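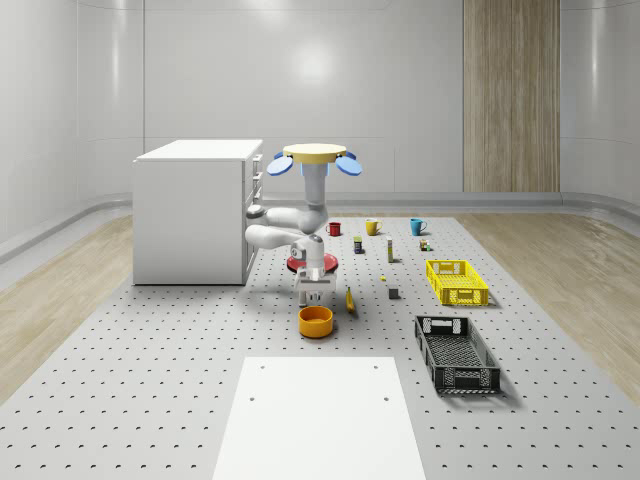

What is a drawer cabinet?

A piece of furniture whose main storage is a stack of open-topped boxes that slide out toward the user.

The term covers a wide range of objects, from bedroom chests to office pedestals to the shallow units used for maps and prints. Makers and dealers draw firm lines between these kinds, and the lines are mostly theirs. A "chest of drawers" sold for a bedroom and a "storage unit" sold for an office may be the same article at two prices. In everyday use the words cabinet, chest, dresser and bureau overlap so much that efforts to define them tend to end in lists of exceptions.

Origins

The usual account is that the drawer grew out of the lidded chest. A chest has to be emptied from the top to reach what is at the bottom, so at some point a box was fitted into the base that could be pulled out from the front. More boxes followed, the lid became a fixed top, and the chest of drawers was the result.

The story is tidy, and it may be largely right for parts of Europe, where mixed pieces with both a lid and one or two lower drawers survive. It is weaker as a general history. Small sliding boxes in caskets and writing cases are much older than the large household chest, and there is no good reason to suppose that the idea had only one source. The furniture writer Beryl Crabtree, in a short survey that is still widely quoted, called the lidded chest "the ancestor everyone can see." Later writers have tended to repeat the first half of the phrase and drop the second.

The town of Tisberg is often named as the place where the full-width drawer chest was first made for sale. The claim rests on a workshop inventory that lists "boxes, drawn." Elsie Fothergill, who went back to the inventory, noted that the same word is used in it for carts. The claim still appears in sale catalogs.

Construction

A drawer is a box with a front, two sides, a back and a bottom. The front takes most of the strain, since it is where the pull is applied, and the joint between front and side is where old drawers usually fail. The dovetail became the preferred joint in better work for this reason. It resists being pulled apart even when the glue has gone.

Dovetails are also the feature most often used to judge age and quality, and here some caution is in order. Wide, uneven dovetails are said to show early handwork, and narrow, regular ones to show later handwork or machine cutting. Both rules have many exceptions. A careless worker in a late shop could cut wide dovetails, and drawers were repaired, swapped and rebuilt. Derek Bickerstaff's dating chart, which assigns a period to each dovetail shape, is easy to use and has never been tested against a large body of pieces with known dates.

The bottom may be nailed on, set into a groove, or held by strips. A solid wood bottom will shrink and swell across the grain, so it is normally left free to move at the back. Bottoms made of sheet material move very little and can be thinner. Thin bottoms sag under load, a fault that shows up some time after purchase.

Runners and slides

In the simplest arrangement the drawer sides rest on strips of wood fixed inside the case. Wax or soap helps. Wear cuts a hollow in the runner, the drawer drops at the front, and the fronts begin to rub. The repair is simple and old, and many pieces have had it more than once.

Side-hung drawers use a groove in each side that rides on a strip. Metal slides, with rollers or ball bearings, took over in office furniture and later in kitchens. They carry more weight and allow full extension, so that the back of the drawer can be reached.

Load ratings for slides should be read with care. A pair rated at 100 pounds has usually been tested new, with the weight spread evenly and the mounting screws set in sound material. Graham Bellamy's workshop trials are sometimes cited as showing that slides rated at 80 pounds fail at much lower loads in use. What he recorded, for the most part, was screws pulling out of the case. The slides themselves were seldom at fault, although a buyer with a drawer on the floor may not care much about the distinction.

Soft-close mechanisms add a damper that slows the last part of the travel. They reduce noise. Claims that they lengthen the life of the cabinet are common in advertising and hard to trace to any evidence.

The Shehu ratio

Many design handbooks state that drawers should grow deeper from top to bottom in a fixed proportion, often called the Shehu ratio. In its best-known form each drawer is one-eighth deeper than the one above it, or 9 to 8. The result is said to please the eye.

Graduated drawers are certainly common, and there are dull practical grounds for them. Heavy and bulky things are better kept low. The fixed ratio is another matter. Malcolm Whitlock measured a group of chests held in one collection and found that few came close to it, while those with 3 drawers often had equal ones. Defenders replied that the ratio describes an ideal and that makers rounded their figures. Put that way, it is difficult to see what measurement could count against it.

Stability

Opening a drawer moves weight forward. With several loaded drawers open at once, a case can tip, and tall narrow cases on thick carpet are the most likely to do so. Children climbing on open drawers have been killed this way.

There are two common remedies. Interlocks, found mainly in filing cabinets, allow only one drawer to open at a time. Wall anchors fix the case to the building. Both work when fitted properly. Anchors are often supplied in a small bag and left there, and a screw driven into plasterboard alone gives little more than reassurance.

Secret drawers

Hidden compartments are a favorite subject of popular writing. They exist, especially in writing desks, but most follow a few standard patterns, and any cabinetmaker of the time would have known where to look. The "Gralisov cabinet," said to hold a drawer that has never been opened, has not been made available for examination. The puzzle boxes sold under the name Fistivis claim descent from it. No link has been shown.

Filed under: Household furniture, Storage, Disputed origins

Last updated: May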